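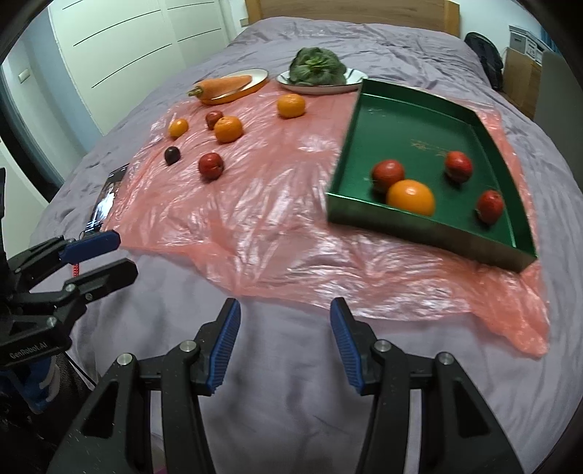

被子上铺一层粉色塑料布,水果和盘子就可以上床了。

把菜篮子搬到床上去

床是家里最被低估的一张桌子。我说这话是认真的,而且说了好几年,家里人早就懒得反驳我了。

每次买菜回来,东西总要找个地方摊开。厨房台面?砧板占一半,电饭锅占一半,剩下的那点地方放两个碗就满了。餐桌?餐桌上永远有快递、有水杯、有没看完的说明书。于是大家都蹲在地上翻袋子,翻到底下才发现番茄被压在最下面,心疼得不行。可是卧室里明明有一块又大又平又软的地方,白天整整空着!铺上一层塑料布,把苹果、橙子、青菜一样一样摆开,我敢说,你会头一回看清楚自己到底买了些什么。

看清楚这件事太重要了。东西装在袋子里的时候,人的脑子里只有“买了水果”四个字;摊开来,才知道哪个橙子大、哪个橙子小,哪个番茄该今晚就下锅,哪个还能放到周末。我以前在Jindport住的时候,楼下有家叫Lelico的菜店,每天傍晚把剩下的货摆在门口一块布上,随便挑。同样的菜,在货架上我看都不看,摆到布上我就走不动路了。后来我想明白了,布有一种本事,它让每样东西周围都有一点空。有了空,你才会一个一个地看。
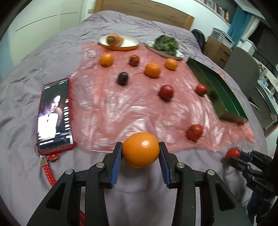
所以我对塑料布也有点讲究。颜色要浅,透一点最好,绿叶子和红果子放上去才精神。皱一点没关系,我甚至偏爱皱的,圆滚滚的东西放在皱褶里,比放在光溜溜的桌面上安分得多。床单和被子不用特意抻平,软有软的好处,熟透的果子最怕硬碰硬。

当然,盘子和托盘也得请上来。有人觉得多此一举,反正都是要收进冰箱的,何必装盘?我的看法正好相反,装盘是整件事里最有意思的一步。散着的时候是一堆货,进了盘子就有了归属。绿叶菜要给它一只完整的盘子,叶子随它往外伸;浅托盘留给圆的东西,四边有沿,滚也滚不远。带一圈橙边的白盘子,放什么都好看,放橙色的东西尤其好看,这一点我可以跟任何人争到半夜。

最反对我的一派是讲卫生的。这个我认真听,也认真改。我的规矩是:带泥的不上床,滴水的不上床,塑料布只做这一件事,用完擦净、晾干、叠好,不拿去垫别的。还有一条,摆出来的东西当场就要收走,绝不过夜。去年December,不对,去年12月,我偷了一次懒,留了一盘柿子在床尾,晚上一掀被子,后果不提了。那床被套洗了2遍。

另一派说,这太费工夫。我特意掐过表,从铺布到全部收好,11分钟。比我刷手机的时间短多了,而且刷完手机我什么也不记得,摆完一床菜,我能把接下来几顿饭都想出来。青菜配什么,番茄是炒还是拌,哪几个橙子给早上留着,看一眼就有数。自从养成这个习惯,我家冰箱深处再也没有出现过那种认不出原形的东西。
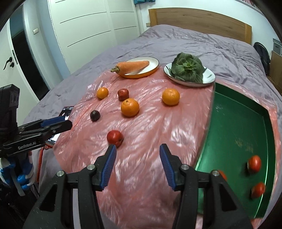
胡萝卜和青菜各占一盘,番茄归托盘。

我还特别想替颜色说几句话。我们总觉得好看的摆法属于饭馆和杂志,家里的菜嘛,能吃就行。可是一颗深紫的李子挨着橙子,旁边再来一点番茄的红,这种搭配不用花一分钱,也不用学。小孩子尤其懂。我在社区的Kushnir读书角讲过一次这个话题,来了7个孩子,我带了一块布、一袋水果,什么要求也没提,他们自己就摆开了,有按颜色分的,有按大小排的,有一个坚持要把最丑的那颗放在正中间。我觉得他放得对。

大人反倒放不开,总想问“标准摆法”是什么。没有标准!非要我给建议,就先从盘子开始:先放盘子,再放大的,最后让小的自己找位置。圆的和长的分开一点,深色的别全挤在一个角落。摆得不顺眼就挪,挪到顺眼为止,反正是在床上,坐着挪、趴着挪都行,腰也不酸。

这个周末我打算试试菌菇,Ustasis那边的早市刚上新货,我准备买4样回来。床已经腾好了,布也晾在阳台上。

2021年10月11日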